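# Grip Rules for the Shared Bench

Most written procedures for robot cells cover what the arm may do near people. They say much less about what the arm may do near its own work. The handling code used at the Busorberg test laboratory in Kemilcombe was written to fill part of that gap, and its second edition, in force since May, is now being read by shops that never asked for it.

The code runs to 902 lines in plain text. It has no force in law and carries no certification mark. Loubna Mahrous, who edited both editions, describes it as a list of things the lab was already doing, set down so that the night shift and the day shift would do them the same way.

Its first section deals with long, narrow parts: rods, tubes, probes and stirrers. These are simple to pick up and awkward to hold well. A rod gripped near one end acts as a lever against the fingertips, and a small contact at the far end can turn it in the grasp without any alarm from the motor current. The code therefore requires that the grip point be named in the task file, measured from a stated end of the part, and that the operator confirm it through the wrist camera before the first move of each run.

Section 2 concerns the state of the part. Marks on a rod are to be recorded before work begins, with their position along its length. The first edition asked only whether the part was "clean," and the answers were of little use. One operator would pass a scuffed rod because the scuffs did not affect the grip. Another would reject it. The second edition drops the word and asks two questions: is there any mark within the grip zone, and is there any mark on the section that will enter a container? A yes to the first calls for a slip test. A yes to the second calls for a decision by the shift lead, by name, in the log. 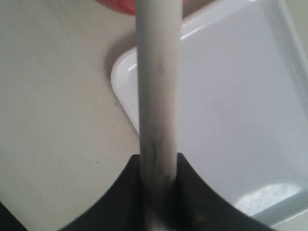

*Wrist view of a gray rod held upright beside a white tray. Dark smudges show along its lower half.*

Atieno Mohamedi, who trains new operators on the code, puts most of her time into the wrist view. Her trainees are taught to read it in a fixed order, starting at the fingertips and moving outward along the part. Only then do they look at the surroundings. The order matters when a tray is close by, she says, as a bright rim draws the eye and the condition of the grip gets a glance at best.

Clearance from trays has its own section, and it has produced the most argument. The first draft set one minimum distance between any held part and any rim. Fiachra Doherty, a controls engineer on the drafting group, objected that a fixed distance ignored speed. His version was adopted. It limits tool speed to 200 millimeters per second whenever a held part is lower than the highest rim within reach, and it sets a lower limit for glass.

Adel El Khatib, whose firm Lahlou builds small cells for packaging customers, has adopted the speed rule and left out the rest of the section. He considers the height test sound but hard to apply where the system has no model of the tray. "If the software does not know where the rim is, the rule falls back on the operator," he says. "Then you should write it as an operator rule." Mahrous agrees with the criticism. A note on the point is planned for the third edition.

Residue is handled more briefly. Loose material in a tray or on the bench must be identified or removed before a part is lowered. Specks on the gripper body are logged at shift change; anything on the finger pads stops the run. The distinction is practical. The body of the tool seldom touches the work, and stopping for every speck would teach operators to ignore the rule.

The evidence for all this is modest. Vy Đào reviewed 200 runs at Dranine, a contract lab that uses the code in full, and found that the logs were complete enough to trace every dropped part to a recorded grip point. She makes no claim that fewer parts were dropped. No comparable records existed from before the code was adopted.

Comments on the second edition close on 12 Aug 2026. The drafting group has asked for them by section number, with the task file attached where one exists.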